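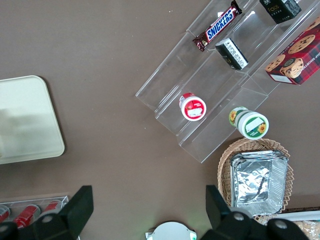
Filed under: Shop Diary

March, 6:40 a.m.

Batch 43 of the pistachio base came out of the vat with the texture I wanted for the first time. Overrun measured 40 percent at the second draw. The previous four batches ran higher and collapsed in the cup before a customer could reach the door. Change made: skim powder reduced, glucose syrup raised slightly, aging time extended overnight. Flavor unchanged as far as I can tell, but I have been tasting pistachio since winter and am no longer a reliable instrument.

Marlies Trummer came in at opening to check the compressor on the older batch freezer, the one we call Ellen. Head pressure is within spec. The dasher blades are worn on one side and she wants them replaced before summer. Her quote, with the gasket set, is $3398. I asked whether it could be split over 2 invoices. It can.

Lộc Doãn dropped off the pandan extract and stayed for coffee. He thinks the Harnent vanilla is overpriced for what it is and that I should blend it with something cheaper for the sundae sauce. Tried it after he left, at equal parts. The sauce was flat, with an alcohol note at the back. Will try again with the Harnent at the higher share.

Candy mix-ins: chopped bars still go hard at cabinet temperature. Coating the pieces in cocoa butter slows moisture pickup but does nothing for the caramel, which stays too firm to bite. Next attempt is to fold them in at the draw and sell the same day.

Left to do: descale the rinse line, relabel the nut shelf, call the dairy about the short delivery of cream. Pasteurizer log signed at 9:15 p.m.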